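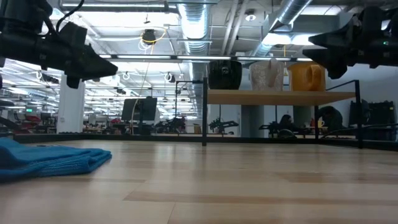
Nivis Matt Floor and Furniture Oil, 1000 ml

Most wood oils are sold as matt, and most of them shine. We stock Nivis because it shines less than the others we tried, which is fainter praise than the tin gives itself. Put any pale tabletop under overhead lights and you will still get soft whitish reflections lying across the boards, strongest near the middle, and no oil we know of will get rid of them altogether. If you want a dead flat surface, buy a wax and accept the extra work.

The maker claims one tin covers 60 square metres. We doubt it. Old pine drinks far more than new oak, and a second coat is needed whatever the label says.

"Dries overnight" is also hopeful. Leave it two nights in November, longer in an unheated room.

The Oksanen oil costs more and smells less. On oak we could not tell them apart.

Size: 1000 ml
Colour: clear (darkens pale wood slightly)
Order code: 1171
Also sold as: white-tinted, code 669

Rags soaked in oil can catch fire by themselves. Dry them flat outdoors before binning.

Returns on unopened tins only. Questions to Crescencio Lozano at the trade counter.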